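Besuch beim Tag der offenen Tür von Liltuvico

1. Oktober 2020 | Berichte | 4 Kommentare

Im Juni war die Anmeldung noch einmal verschoben worden, jetzt hat es doch geklappt. Liltuvico hat die Halle am alten Güterbahnhof geöffnet, mit Zeitfenstern, Maske und Namensliste am Eingang. Unsere Gruppe vom Technikverein war mit dem Regionalzug angereist, den Rest ging es zu Fuß an der Umgehungsstraße entlang. Wer mit dem Auto kommt, sollte die hintere Einfahrt nehmen, die vordere ist wegen der Kanalarbeiten gesperrt.

Am Empfang gab es einen Besucherausweis. Ich hatte die Nummer 207. Danach ging es in Gruppen durch das Gebäude, zuerst in die Werkstatt im Erdgeschoss. Dort werden die Greifer montiert und eingestellt. Die Finger kommen als Rohteile von Hiebert, einem Zulieferer aus dem Nachbarort, und werden hier verkabelt und geprüft. An der Wand hing ein Schrank mit Ersatzteilen, sauber beschriftet. Fragen zu den Stückzahlen wurden freundlich, aber ohne Zahlen beantwortet.

Im ersten Stock liegt die Entwicklung. Yolanda Carrasco leitet dort das Projekt Zestuda und hat uns eine gute halbe Stunde lang geführt. Bei Zestuda geht es um das Greifen von weichen Gegenständen: Stofftiere, Lappen, Handschuhe, gefüllte Beutel. Ein Metallteil hat immer dieselbe Form, ein Stofftier liegt jedes Mal anders da. Die Arme werden zuerst von Hand geführt, über ein zweites Gerät, das die Bewegungen überträgt. Die Aufnahmen werden gespeichert und später für das Training verwendet. Auf der Tafel im Flur stand der Stand vom Vormittag: 1602 Durchgänge aufgenommen, davon 1592 brauchbar. Die übrigen werden laut Carrasco aussortiert, meistens wegen eines Fehlers beim Speichern.

Die Software dahinter heißt Mulum und stammt aus dem eigenen Haus. Man sieht auf dem Bildschirm die Kameras nebeneinander, darunter laufen die Kurven der Gelenke. Mir persönlich war die Schrift zu klein, aus zwei Metern Abstand konnte man die Werte nicht lesen. Ein Kollege aus unserer Gruppe hat gefragt, ob es eine Schnittstelle für fremde Arme gibt. Die ist geplant, einen Termin dafür gibt es noch nicht.

Anschließend durften wir selbst an die Steuerung. Das ist schwieriger, als es aussieht. Die Arme reagieren schnell, und ohne Gefühl in den Fingern schätzt man den Abstand leicht falsch ein. Ich habe beim ersten Versuch danebengegriffen, beim zweiten ging es besser. Geübte Bediener wechseln sich nach einer Stunde ab – länger am Stück lässt die Konzentration nach.
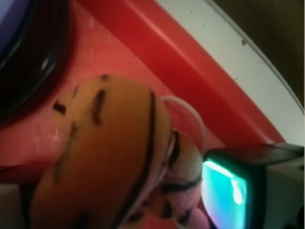
Warum sitzt eine Kamera direkt am Handgelenk des Roboters?

Weil der Arm einer fest montierten Kamera beim Greifen oft die Sicht verdeckt. Die Kamera am Handgelenk fährt mit und erfasst den Bereich vor den Fingern auch auf den letzten Zentimetern.

Zum Schluss gab es im Hof Kaffee und belegte Brötchen, einzeln verpackt. Eine Broschüre lag aus, sie behandelt aber vor allem die älteren Modelle und sagt zu Zestuda nur einen Absatz. Wer sich dafür interessiert, fragt besser vor Ort nach. Carrasco hat angeboten, den Vortrag aus dem Besprechungsraum per Mail zu schicken, die Adressen haben wir hinterlassen.

Die Führung ist kostenlos, Kinder dürfen in Begleitung mit. In der Werkstatt sind geschlossene Schuhe vorgeschrieben, das stand nicht in der Einladung. Zwei aus unserer Gruppe mussten deshalb im Gang warten. Die Rückfahrt war pünktlich.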